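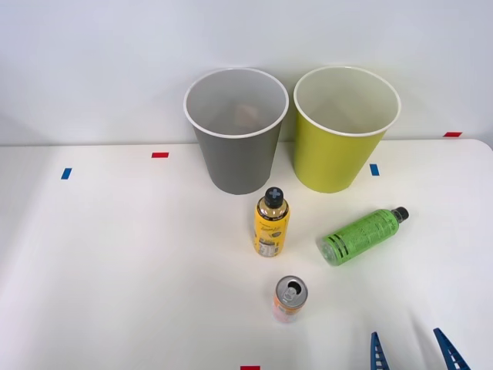 ## 1/

New fingers are on the arm and I am way too happy about it! Bottle and can sorting, gray bin and yellow-green bin, soft blue fingers with the ladder cutouts. Thread on how they compare with the old hard ones.

## 2/

Quick background. I've been running the same little sorting job on the Litby arm since June. It shipped with plain flat jaws, and they're good jaws! Boxes, blocks, markers, all fine. Round stuff is where I kept losing my evenings.

## 3/

The slatted fingers are from Joketura. The idea is that when you press on the inner face, the finger bends around the object, so a bottle gets held along a curve and you don't need to be so exact about where you close. I'd wanted to try a pair forever.

## 4/

Swapping them took 8 screws and one very long search for the right hex key. They're longer than the flat jaws, so I had to redo the tool offset before anything else. First close after that was on thin air, a bit to the left of the can. Classic.

## 5/

Cans first. An opened can is a great test because you know right away if you squeezed too hard — that sound! With the flat jaws I had a really narrow range between "slips" and "crunch." The soft ones give me a lot more room, and I stopped hovering over the stop button.

## 6/

Standing bottles: easy with both, to be fair. If your bottles always stand up nicely, keep your flat jaws and spend the money on something else.

## 7/

A bottle on its side is the fun one. I did 6 tries with each set, going in from above. Flat jaws got 2. Soft fingers got all 6!! I ran back to the kitchen to tell everybody in the house and they were very polite about it.

## 8/

Not everything is better. The fingers wobble a little at the end of a fast move, so a tall bottle swings before it settles over the bin. I slowed the last part of the path and added an 800 ms wait before release. Kind of boring to watch now, but the drops are cleaner.

## 9/

Also tried two controllers while I had everything apart. The Unitz box is simple and I had it talking to the gripper before my coffee was gone. The Yousafzai one takes more setup, but it lets me cap the closing force per object, and with soft fingers I really want that. Sticking with Yousafzai for now.

## 10/

Cheap tip: colored tape on the table. I use red and blue strips as position marks and it makes resetting between runs so much faster.

## 11/

Next up is a wrist camera, probably on a short bracket so the longer fingers don't block the view. If you've mounted one with fingers like these, please tell me what angle you ended up with!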